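零件收纳盒使用指南
第三节 铺台面与分格

动手分零件之前，先把台面收拾好，这一步千万别嫌麻烦。小螺母滚到地上，找起来真的很费工夫，我和 Obsa Ambaye 编这本册子的时候，为了一颗螺母就趴在地上摸过半天呢。

1. 选一块有围挡的台面，三面有墙最好。墙面贴什么花样随您喜欢，草莓墙纸也好，素色也好，看着心情舒畅，活儿自然做得细。

2. 铺上一块印花台布或垫子，把四角抻平。底色宜浅，黑色的螺母落在上面，一眼就能瞧见。
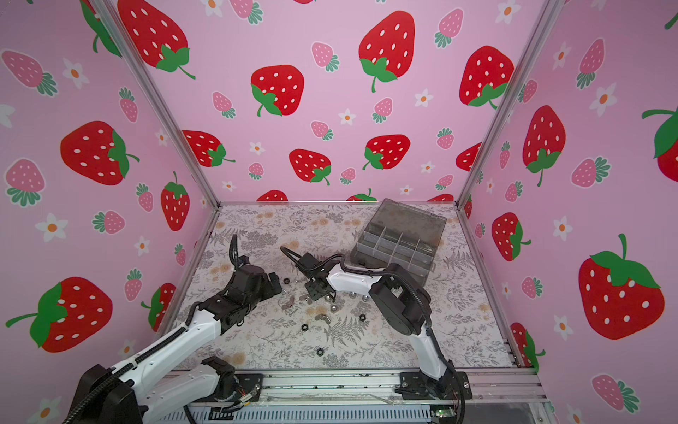
3. 把收纳盒放到台布上，打开盒盖，向后翻到底，让它平平地躺在盒身后面。

注意：盒盖半开时请不要松手，以免盖子落下来碰翻零件。

4. 插好隔片。零件种类少，就少插几片，格子大些，手指伸进去也方便。

5. 按材质和颜色分格，同一种零件尽量放在一处。

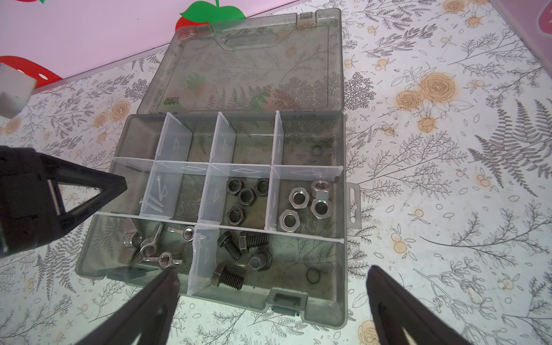
分格这件事没有死规矩，各家有各家的习惯，您用得顺手就好。我们的建议是，尺寸相近的零件更要靠颜色分开。中间一排就是这样放的：深灰色的六角螺母占一格，银亮的六角螺母占旁边一格，细细的销子另放一格，取用时不容易拿混。后排平时可以空着些，留给零星的垫圈和销子，等攒多了再挪到合适的格子里去。

6. 合盖之前，用手指轻轻拨一拨，看看有没有零件架在隔片上。架着的零件会顶住盖子，硬压容易把隔片压裂。

小心：螺母和垫圈切勿让幼儿拿到，收好后请放在高处。

隔片若有遗失或开裂，可以向 Setico 单独补购，2 片一包，订货时请写明编号 234。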